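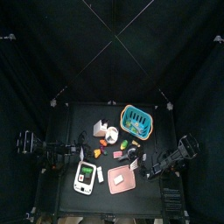 By the time the bus pulled into Rerkbridge it had rained on us for two counties, and the whole team was singing. I can't tell you why. We'd finished next to last at this meet the year before, our warm-up jackets smelled like the inside of a cooler, and Coach Fitzsimmons had lost the parking pass. But Farah Sitompul had started up with the Purba fight song, the version with the rude second verse, and by the railroad bridge even the driver was in on it.

I was a junior that November and I loved cross country more than I was good at it. I ran fifth on a team where five score, so every single race came down to me in some small, sweaty way. Our first four could have off days and cover for each other. Mine went straight onto the board!

"Hawthorne," said Coach, coming down the aisle with her clipboard against her chest. "Lise. Did you eat?"

"Half a bagel."

"Eat the other half."

I ate the other half. Xiomara Fitzsimmons had run in college on a course with a creek through it, and she believed in bagels, long hills and tying your shoes twice. She had never once told me I was fast. What she told me, the summer before, was that I was stubborn, and she said it with such delight that I wrote it inside the cover of my training log.

The course at Rerkbridge is a beauty, if you like mud. You start on a soccer field wide enough for every team in the conference, run straight at a line of poplars, and then the whole thing squeezes down to a path about as wide as a kitchen. After that comes the orchard, two loops of it, and then Stultia.

Stultia is the hill. Some Latin teacher named it way back and the name stuck, and it means foolishness, which you figure out for yourself halfway up. You climb it once on the first loop and once on the second, and the second time there are people leaning over the rope yelling your name right in your ear.

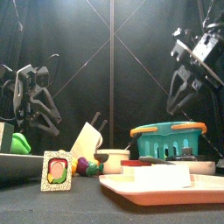 We jogged the first loop together to look at the footing. Adi Majimbun from the boys' team came with us, although his race wasn't for another hour, and he kept stopping to poke the puddles with a stick.

"This one's deep," he called. "Go left here. Left, left, left!"

"You're a good man, Adi," said Farah.

"I'm a bored man. Go left!"

At the top of the hill an older fellow in a long green raincoat was hammering in the last of the course flags. That was Velimir Đorđević, who had coached at Veltameo for longer than I'd been alive and still set up half the meets in the state. Veltameo had won the title so many times that their bus had a painted trophy on the door. He looked at my bib, number 949, and then he looked at my shoes.

"Short spikes," he said.

"They're the ones I've got."

He dug in his raincoat pocket and brought out a little tin with a wrench in it and a handful of long ones, and held it out to me. I stood there with my mouth open. The girls from his own team were striding past us in matching tights.

"It's a better race when people stay on their feet," he said. "Bring back the wrench."

I changed them under the tent with Farah holding the flashlight in her teeth. Then we were on the line, toeing the paint, and the rain came down harder, and somebody at the end of the row was laughing, and I thought, there is nowhere else I want to be. The gun went.

I got out badly. I always got out badly. There were elbows, a lost shoe flying past my ear, and mud up to the waist before we even reached the trees. When we came off the first loop Adi was by the rope, counting places out loud the way he did for all of us.

"Forty!" he hollered. "You're in fortieth, Lise! That's plenty of people to catch!"

And I laughed, right there in the middle of the race, because it really did sound like good news.

The orchard was slick and the girls in front of me were running wide to keep out of the ruts. I ran down the middle. Those long spikes bit in like a cat going up a curtain. I passed two at the gate and a whole bunch at the woodpile, and I could see Farah's braid bouncing up ahead, the farthest up I'd ever been able to see it in my life.

Then Stultia again. My legs were gone by the first flag. A girl from Veltameo was on my shoulder, breathing in little whistles, and for the whole climb neither of us could get away from the other. I'd move up half a step and she'd answer. She'd move and I'd answer – and all along the rope people were screaming for both of us, and I remember a dog, a big yellow one, barking at every runner as if it had money on the race.

At the top stood the green raincoat. He was clapping. He clapped for her, and he clapped for me, and he shouted, "Now down! Let go, let go!"

I let go. I went down the back side of that hill with my arms out like a kid playing airplane, and across the soccer field with my eyes mostly shut, and when I hit the chute somebody pushed a wet popsicle stick into my hand. I couldn't read it at first. I had to wipe it on my shorts, which only made it worse.

"Twenty-nine," said Farah, who was sitting in a puddle and reading it upside down. "Lise. You got 29!"

Coach came running with no hood on and the clipboard turned to pulp. She was trying to add up our score on her fingers and kept starting over. The girl from Veltameo had come in right behind me, and she leaned over and shook my hand with a hand so muddy that we stuck together for a second.

"Who gave you those spikes?" she asked.

"Your coach," I said, and she groaned and then hugged me, and I went off through the rain to find him and give back the wrench.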